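Setting up a put-away station with an arm

At Cliltley we moved the small-parts counter over to an arm in July. It handles nearly 200 put-aways a shift. Before you start, have the people who do the job now in the room. Tsehay Kahsay worked the counter for 9 years, and most of the layout is hers.

Start with the drawer unit. Put it at one side of the table and leave the middle clear. Pull the bottom drawer partway out and check that the arm can get to it without passing over the place where a person stands. A bin can sit on top of the unit if it rests flat. 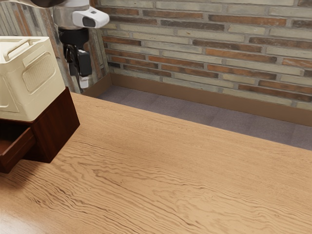

Before the first run

Open the gripper fully and bring it in over the back of the table. Lower it slowly with one hand on the stop button. Run two drawers only, at low speed, until the log shows 400 cycles with no stops.

Then rewrite the job sheet. Our counter staff now spend the morning on exceptions - bent parts, wrong labels, returns - and restock after lunch. Fuad Gashaw asked for the pay grade to be settled before the changeover, and we would do it in that order again. Plan on two weeks of side-by-side work. Keep the paper pick list at the counter for that time.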